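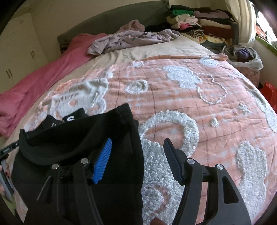
Marisol Lozano holds that a bed is the worst place in a home to fold clothes, and that anyone who has slept beside a pile of sweatshirts already knows it. Her objection reached this column in July, in answer to an earlier piece on household order, and it deserves a considered reply.

Search this site Enter keyword Go

The case against the bed is familiar. The surface is soft, so a crease pressed in by hand does not hold as it would on a table. A quilted spread with raised tufting makes matters worse, as the sleeves catch on it and the stack leans. There is also the matter of bedtime, when unfinished work is moved to a chair and remains there for the week.

These points are fair, but this column maintains that the bed is still the proper place. Few apartments contain another clear surface on which a pair of trousers can be laid out at full length. A kitchen table must be wiped first and given back by the next meal. The bed asks only that the spread be pulled flat, and a pale one has the further merit that dark garments are easy to find on it.

What the practice requires is order. Heavy dark items should be folded first, while there is room, and placed near the foot. Light and crumpled pieces may wait toward the headboard until their turn. Blankets should be left for last - they take up the space that everything else needs. A household that keeps to this sequence can finish an ordinary load in 16 minutes, by this writer's own kitchen clock.

Mrs. Lozano would prefer a folding table, and has one. Where a spare room exists, the table is a sound purchase. Most readers have no such room, and guidance on housekeeping should be written for the homes people live in. The habit of clearing the bed before 7 in the evening costs less and answers her strongest complaint.

Tamara Moroz

200 shares 7 comments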